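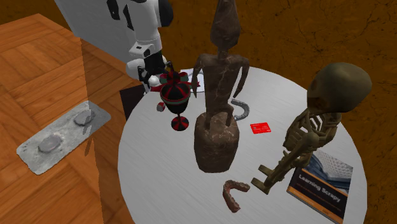 Will the digital edition of the river guide still come out ahead of the print one?
The digital edition goes on sale in January, and the paperback follows once the printer has finished the run.

Progress report to the Skillov Fund
Grant: A Field History of the Chin Valley, print and e-book
Submitted by Anisa Wibisono, Skitmont Press, 16 Oct 2022

Text. All 14 chapters are edited and back from the author. Chapter 9 was cut by a third after the second reader found that it repeated material from chapter 3. The author has agreed to the cuts. The notes have been checked against the sources except for a small group of land records, which we can only see at the county office.

E-book. Rohani Kwok is building the file in Javutton. Every note now links to its source entry and back again. The tables were a problem on small screens, where the right-hand columns dropped off, so she has reset them as short lists. The maps still need work. They read well on a tablet and badly on a phone, and we are testing a version that splits each large map into 4 sections.

Print. The page design is final. We asked for quotes from two printers and took the lower one, for 2000 copies in paperback. Paper prices went up between the quote and the order. We covered the difference by dropping the color endpapers, so the total for printing stays within the grant.

Index. This is behind. The indexer we had booked withdrew in the summer and her replacement started late. The print index should reach us in time for final proofs. The e-book will carry the same index with live links, and that work can't begin until the page proofs are locked.

Permissions. We have cleared all the letters and all but two of the archive photographs. If the last two don't come through, we will run the chapter without them.

Spending. The second payment has gone to editing, design and the e-book build. Nothing has been moved between budget lines apart from the endpapers saving noted under Print. Receipts are attached.

Next steps. Finish the maps, lock the proofs, and send the metadata to the online stores so that both editions show up on one listing. The next report will include advance orders.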